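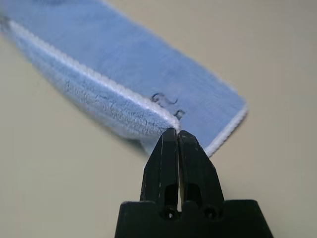

Who can swim at Clikham Baths before seven in the morning?

Anyone with a ticket, as of this week. Until now the early session belonged to the Cerkari Swimming Club, under an arrangement that most people in the town took to be a law.

Sep 5, 2026

Clikham Baths has thrown open its dawn swim to the general public, ending a custom so old that the people defending it could not agree on when it began. The change was announced in a notice taped to the inside of the front door, where it could be read only by those who had already come in.

Under the new timetable the pool opens at six every morning except Christmas Day. Tickets are the same price as at any other hour. The Cerkari club keeps one lane for its own use until half past seven and shares the rest, a word the club's own newsletter placed in inverted commas.

The row has been rumbling since July, when a couple on holiday from Janport turned up at twenty past six, found the lights on and the water full of people, and were told that the baths were closed. They asked what the people in the water were doing. They were told that those were members. They wrote to the council, and by all accounts it was a very good letter, with paragraphs.

It set the council looking for the agreement that gave the club its hour. The club said it went back to 1837, the year the baths were built, and pointed to the date over the entrance. The date over the entrance is certainly 1837. It refers to the entrance. The club itself was founded a good deal later by former employees of the Cerkari rope works, and the only piece of paper anyone has found is a letter from the year 2000 saying that the club may use the pool early "while the boiler is being looked at".

The boiler has been replaced twice since then. It is not known whether it was ever looked at.

Tuva Amundsen, manager of the baths since last spring, said she had supposed like everybody else that there was a proper contract in a drawer. "I went through all the drawers," she said. "I found the boiler letter, a great many keys and somebody's teeth. I have put the keys on a hook." She would not be drawn on the teeth, beyond saying that they may be collected at reception on production of a reasonable description.

Supporters of the old arrangement collected 287 signatures in favour of leaving things as they were. This is an impressive total for a club whose early swimmers fit comfortably into a pool of four lanes, and it was helped along by the Šindelář bakery opposite, which kept the petition on the counter beside the poppy seed rolls and asked people to sign while they waited for their change. The bakery opens at half past six and does well out of the club. It was pointed out at the public meeting that it might do even better out of a club plus everyone else, and there was a thoughtful silence from that part of the room.

The public meeting lasted two and a half hours, of which the first forty minutes went on whether the windows should be open. Those in favour of the change said the baths were paid for by the whole town and it was odd to be turned away from them by a man in a dressing gown. Those against said that the early hour had a character of its own, that newcomers would not know which way round to swim, and that there was the matter of the pegs.

The matter of the pegs took up a further half hour. There are hooks along the wall of the changing room, and club members have each used the same one for as long as they can remember. The pegs have no names on them. It was suggested that names might help. It was felt by several speakers that if you needed a name on it then it was not really your peg. Ms Amundsen ruled in the end that pegs would be available to whoever reached them first, and has since been described in the newsletter as "brisk".

Also going is the old rule on bringing your own towel, which applied to the public but never to the club. Hire towels, once kept in a cupboard for members and handed out through a hatch, will be on offer to all comers at reception, with a deposit returned when the towel is. The baths set aside £2,000 for new ones, a sum the local paper's letters page considered both scandalously high and an insult to bathers, on the same day.
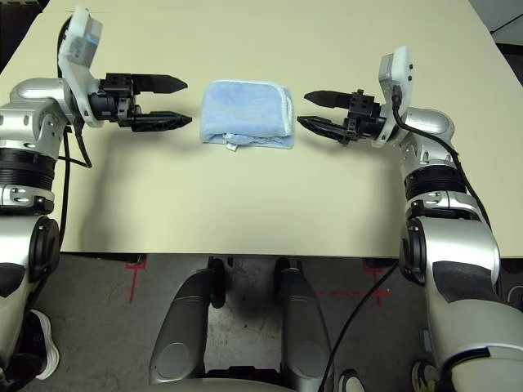 A light blue towel, folded, with a white tag.

The hatch will be kept. It is listed, along with the entrance, the tiled footbath and a clock that has been wrong for so long that people allow for it. Anyone arriving for the first time should know that the clock runs eleven minutes fast and that regulars arrange to meet by it regardless. Ms Amundsen had it corrected in her second week and changed it back in her third.

The first open session passed off quietly. A handful of newcomers arrived, paid, and stood for a time on the side looking for the correct direction of travel, which is anticlockwise, except in the club lane, where it is a matter for the club. One got in at the wrong end and was told so by several people at once. By a quarter to seven the newcomers and the members were going up and down at much the same speed and complaining about the temperature of the water in much the same words.

It was, for the record, a degree colder than advertised. The baths blamed a valve. Older swimmers blamed the number of people getting in, on the grounds that it lets the cold down.

There was a short dispute over radio. The club has long swum to the shipping forecast, played from a set on the lifeguard's chair, and a newcomer wondered if there might be some music. There might not. The forecast will continue until it finishes, after which there will be nothing, and the arrangement is to be reviewed in the new year by people who do not swim.

The club has not given up entirely. It has asked for the boiler letter to be framed and hung in the foyer, and the baths have agreed, provided the club pays for the frame. It has also applied for a bench to be placed outside the door for members who would like to be there before six. The council's reply noted that a bench outside the door could be sat on by anybody, and asked whether the club wished to go ahead on that basis. The club is thinking about it.

Over in Janport, where the pool does not open until nine and is closed for half the winter, there has been a certain amount of satisfaction. The couple with the letter have not yet been back to make use of the new hours. They said they were delighted with the result and that six o'clock was awfully early.
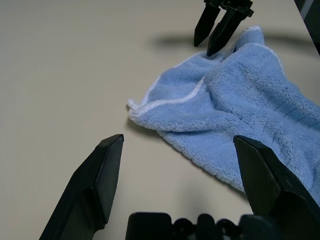

Žofie Kollár wrote in to say that she had swum at the baths for most of her adult life without once being asked if she belonged to anything, and that the trick had always been to walk in at ten past six carrying a flask and looking faintly annoyed. She was sorry to see the hour made official, she added, as she would now have to pay for it, and she wanted it known that the peg nearest the radiator was taken.

The baths confirmed that it would not be seeking back payment from anybody. Ms Amundsen said she had no wish to know how many people had been coming in on the strength of a flask, and that reception would in future be staffed from five to six rather than from whenever Malcolm got the shutter up.

Season tickets already bought remain valid and now cover the early session as well. Club members whose subscription used to include the dawn swim will have it knocked off the price of a season ticket if they apply before the end of the month, using the green form. The yellow form is for lockers. A pile of yellow forms was put out by mistake on the first morning, and anyone who has filled one in to get a discount has in fact rented a locker and should speak to reception.

Children under eight must be with an adult at all sessions. Lessons are not affected, nor is the Wednesday-style aqua class, which keeps its name although it has been held on other days for years. The footbath is out of use until a part arrives. Swimmers are asked to walk round it, and to stop stepping over it with their shoes on.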